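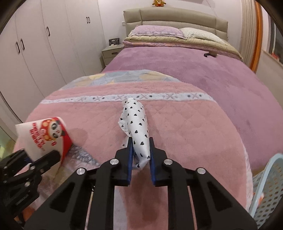 Kulletti Aero — Avionics Bench, Hangar 2

13 Oct 2026 — Babita Bhatt
2 min read

Back on the Kanaujia turboprop, the one with the fuel quantity gripe. Left tank reads fine on the ground, reads fine in the run-up, and then loses 400 pounds in the climb, which gets a pilot's attention. The broker has a buyer flying in and would like it fixed by yesterday. I have explained how calendars work.

Othmane swapped the probe in August. Same fault. Then somebody swapped the indicator. Same fault, newer indicator. The logbook entry says "ops check good," and I'm sure it was, sitting in the hangar with the door shut.

Started over this morning with the harness. Pin-to-pin resistance good all the way from the probe to the wing root. Insulation check good too, until Kofi leaned on the wing walk to reach his coffee and the meter dropped off a cliff. Had him lean again. Dropped again. He is now listed on the work order as test equipment.

Opened panel 289 and found the shield chafed through where the bundle passes a clamp at the rear spar. The cushion on the clamp was gone. Wing flexes, shield touches metal, gauge tells stories. The clamp looks original, so it has had 3,245 hours to work on this.

Spliced in a new section, new clamp, next size up, tie moved aft so the bundle clears the edge. Leaned on the wing, jumped on the wing walk (lightly, Devendra, lightly), meter didn't budge. Right side has the same clamp with its cushion still hanging on. Replaced that one as well and billed the broker for both. He took it the way brokers take things.

Still open:
Calibration on both tanks. Need the Sevar test box back from Plolby, who borrowed it for an afternoon in August.
Anju to sign the splice before the panel goes on. Panel is NOT on, whatever the whiteboard says.
Test flight after that. Climb to altitude, watch the left gauge, write down real numbers this time — "looked OK" is what got us here.
Order more cushioned clamps. The bin has a label and a washer in it.

Bench questions: ask for Babita at the avionics desk | © 2026 Kulletti Aero | Back to top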